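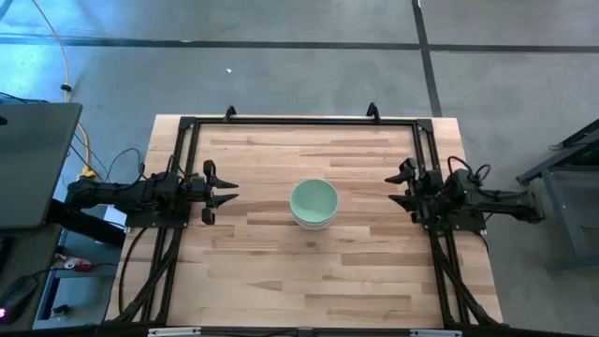 Minutes of the Tableware and Furnishings Meeting

Held in October at the Sikham workroom. The meeting opened at 5 p.m.

1. Minutes of the previous meeting
The minutes were approved without change.

2. Bowls
Members reviewed the mint-green bowl offered by Mridha. The green rim and white lower body were considered a good match for the plates already in use. One member asked whether the soft green interior would show stains from tea and sauces. Mridha will be asked for written care instructions. It was agreed to order 30 bowls for the dining room. A proposal to order a second color was not supported.

3. Storage
The bowls will be kept stacked on the lower pantry shelf. Stacks are to be kept low, and chipped pieces are to be set aside at the end of each meal service.

4. Tabletops
The butcher-block top was discussed. Members were in favor of the mixed pale and honey tones and had no objection to the knots. Flirska quoted 22 days for delivery of further tops. Lolalance has not yet replied. The decision was deferred until both quotes are in hand.

5. Care of wood surfaces
Tops are to be wiped with a damp cloth and dried at once. Oiling will take place every 90 days. Hot pans must not be set directly on the wood.

6. Other business
The request for new dish towels was carried over to the next meeting.

The meeting closed at 6:30 p.m.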